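Unit 4: Plates, Fasteners and Surface Finish

Instructor: Yvette Bélanger
Lab supervisor: Paloma Dunleavy

Before the lab

Read sections 1 to 3 of this handout before you come in. Bring a pencil, a six-inch steel rule and your lab notebook. Calipers and thread gauges are in the drawer under the Whitfield bench and must go back there when you leave.

1. What a plate does

A plate is usually the simplest part of an assembly to draw and one of the harder ones to make well. It holds other parts in a fixed relation to each other. If the plate is bent or the holes are out of place, everything mounted to it will be wrong by at least that much. When we inspect a plate we look at four things: the outline, the faces, the edges and the holes. Take them in that order and write each one down before moving on to the next.

Outline. Start with the overall shape and then note every departure from it. Rounded corners are called out by radius. A corner cut off at an angle is called out by its two leg lengths, or by one length and the angle.

Faces. Many plates have more than one level. Pick one face as your datum and measure the others from it. Students often pick the face that is easiest to reach. Pick the largest flat one, unless the drawing says otherwise.

2. Reading edges by light

Lay the plate on the bench with one lamp to the side and look along it. A broken or rounded edge catches the light as a thin line. A line that stays the same width tells you the edge treatment is fairly even. A line that widens, narrows or stops should be checked with a fingertip and then with the radius gauge. Glossy faces will show streaks that can be mistaken for scratches. Move the lamp. A reflection moves with it and a scratch stays put.

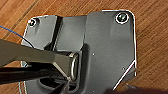

Page 37

The dark gray plate on the wood surface has most of the features you will be asked to name. Two of its corners are rounded and the lower right one is cut at an angle. The raised panel on the right has a satin sheen, and to the left of it the metal steps down and slopes. Sketch these first. Add the dark groove near the upper left, then the screws and the small round holes. Do not guess at depths from a photograph. Leave the dimension blank and mark it "to be measured."

3. Screws and countersinks

A countersunk hole is cut as a cone so that the head of a flat-head screw sits level with the face or slightly below it. Common included angles are 82 degrees for inch screws and 90 degrees for metric. Putting one kind of screw in the other kind of hole leaves the head bearing on a narrow ring, and it will loosen.

Two screws on the same plate are not always the same size. Check each one. Record head diameter, drive type and whether the head is above, level with or below the face. If you cannot tell the drive type, write "not identified."

Small holes with no screw in them may be for pins, for alignment or for access to something underneath. List them separately from the screw holes and give each a number on your sketch. Their purpose can be filled in later from the assembly drawing.

4. Lab work

Each pair will get one plate from the Ivstead set. The tags run to four digits, so copy the number carefully. Last term tags 1,496 and 3,034 were both entered wrong and the sheets had to be redone.

a. Make a freehand sketch, at least half a page.
b. Choose a datum face and mark it A.
c. Measure length, width and thickness, each in three places.
d. Locate every hole center from two edges.
e. Describe the finish in one sentence.

Wipe the plate with a dry cloth before you put it back in its sleeve. No solvent on the coated ones.

5. Grading

The sketch and the measurements are each worth 80 points and the written notes are worth 40, for a total of 200. Sheets without a tag number will be returned ungraded. Sheets are due at the start of the next lab. Questions about the drawing conventions go to Yvette Bélanger, and questions about tools or bench time go to Paloma Dunleavy.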